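Home Floors Walls Storage Small Offices Ask a Question

How to lay carpet tiles in a small office (and still get the furniture back in by teatime)

Posted in July by the Femton workroom blog

I've put carpet tiles down in more rooms than I can remember now, and I still think they're the best floor for anyone who has never fitted a floor. You can carry them up the stairs in boxes, you can cut them with a knife, and if you spoil one you pick up another. My last job was a first-floor office in Brumedham, with desks along one wall and an old floor underneath that had seen better days.

Start with the floor you've got. Take up whatever is loose, sweep, hoover, then sweep again. Run your hand over the boards or the concrete and feel for lumps of old glue, because every one of them will show through in a month. I scrape mine off with a wide wallpaper scraper held nearly flat. Any dips deeper than a coin want filling and leaving overnight. Open the boxes of tiles at the same time and leave them in the room, so they settle before you start cutting.

Next, the sum. Measure the longest length and the widest width, multiply them, and add a bit for cuts. My room came to 23 square metres, and I ordered 24 and then lay awake worrying it wasn't enough (it was, but only just - I'd get more spare next time). Check that all your boxes carry the same batch number. I once had two batches of grey in one room and could see the join from the corridor.

Now find the middle. Snap a chalk line between the centres of the two long walls, then another across it. Lay a row of tiles dry from the crossing point out to each wall. If you end up with a sliver less than a third of a tile at one side, shift the whole row over by half a tile and try again. It's a nuisance, but slivers lift, and they look mean.

Turn a tile over and you'll find an arrow on the back. With a plain tile you can lay the arrows all one way or turn every other one for a chequered look. With a streaky pattern I always go one way, so the lines carry on from tile to tile and the joins more or less vanish.
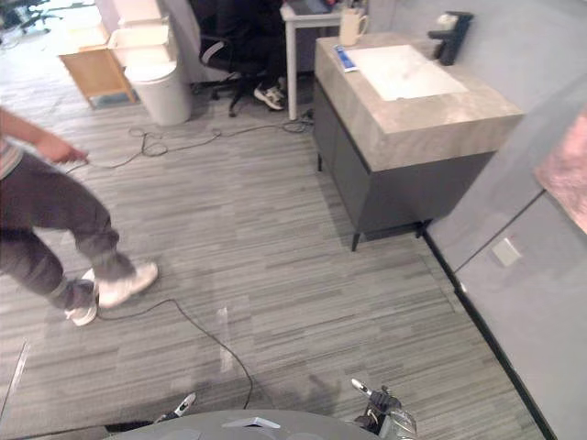 Grey striped tiles down, and a cable still on the move.

Leads are the thing people forget. Before you put a single tile down, decide where the power and the phone bits are going to run, and write it on the wall in pencil if you have to. Flat floor trunking along the skirting is cheap and tidy. If a lead has to cross open floor while you're working, keep it slack and pick it up when you walk past.

For sticking down I use tackifier, a sort of glue that stays tacky and lets you lift a tile later. Mine was a tub of Stisterex. Roll it out thin with an ordinary paint roller, a patch at a time, and wait until it goes from milky to clear. Then set your first tile square on the crossing point and work outwards in steps, like a staircase, pushing each tile up snug to its neighbours. Don't squash them together or they'll peak at the joins.
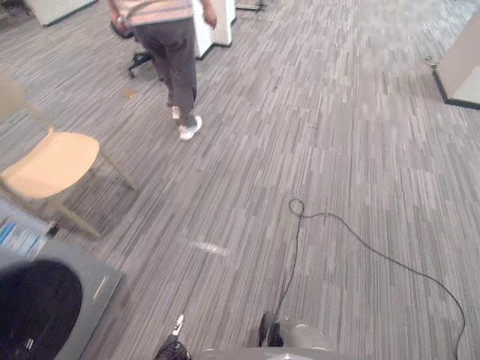
Cutting the edges is slower than the whole middle of the room, so have a cup of tea first. Lay the tile to be cut exactly on top of the last full one, put another on top of that and butt it up to the wall, then mark where its edge falls. Cut from the back with a new blade against a steel rule. I got through 5 blades in the Brumedham office and I'd do the same again - a blunt one drags the pile and leaves a furry edge. Round door frames and pipes, make a paper pattern.

When it's all down, go over the lot with a heavy roller if you can hire one, or shuffle about in flat shoes if you can't (I've done both!). Leave the desks out until the next morning if you can bear to. Put the spare tiles somewhere dry, with the batch label, and tell whoever shares the room where they are.

We use cookies to remember your settings. Accept Manage choices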